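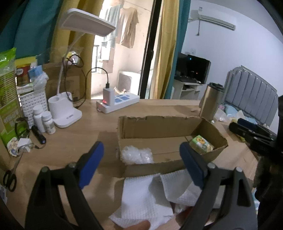
Cillbridge Workers' Education Club, Technology and Jobs Group

Can you teach a machine by holding its hand?

I went into this interview expecting to be sold something. The engineer who agreed to talk to me works on Katiyar, a project that collects hand demonstrations for two-armed robots, and asked not to be named. What follows is trimmed from a long call and a shorter one after it.

My first question was why anyone should believe that a person squeezing a pair of grippers is "teaching" anything.

"I don't love the word either," the engineer said. "You hold one in each hand and do the job. The gripper records where it went and when it closed. Later a model is trained to produce the same sort of movement. If you want to call that copying, I won't argue."

So how many times must someone do the job before the copying is any good? The group has 3759 recordings at present, spread over 7 tasks, most of them to do with packing and sorting small goods. I said that sounded like a lot of labour to get a robot to put something in a box.

"It is a lot. A new member of staff would need showing once. But you only pay for it once, and then it runs on as many arms as you like."

That last claim is the one I have heard from every firm in this trade, and I pressed it. Had it run on as many arms as they liked? There was a pause. It had run on three, all in the same building at Eltum, and one of those had been switched off since July while they sorted out a fault in the wrist.

We moved on to remote control, which the project tried first. An operator sat in another room with a screen and a pair of handles, and the robot followed.

"People hated it," the engineer said. "You can't feel anything. You crush things, or you think you've got hold of something and you haven't. With the hand-held tool you get a bit of feel back through the grip, and it's quicker."

Quicker for whom, I asked, and was told more than 700 recordings had been thrown out after checking. Some had the operator's free fingers doing work the robot would have had to do by itself. Others were simply clumsy.

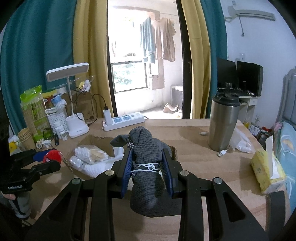

Soft goods are where my doubts are strongest. A rigid block has one shape, and a machine that learns where to close on it has learned something it can use again. Cloth gives way as you touch it. Take a grey mesh bundle, knotted at the top and tied about the middle with white cord, with a blue pad pressing on either side just below the tie. A person knows to take hold there. Does the model know, or has it only picked up that the pads usually close at that height? I put this to the engineer, who was fair about it: "We can't tell you what it knows. We can tell you how often it drops the thing."

And how often is that? The figure exists and I was not given it. Cutus, the firm paying for the work, has asked for results to be kept back until its own trial is finished. I said that a good result would probably have been out by now. "You might be right," came the answer, "or you might just be cynical."

I asked finally about the people who do the demonstrating. They are paid by the hour, and there is no extra payment if the system is later sold. The engineer thought this was normal. Members who spent years training their own replacements may see it differently, and I would like to hear from them before our next meeting.

2025-04-12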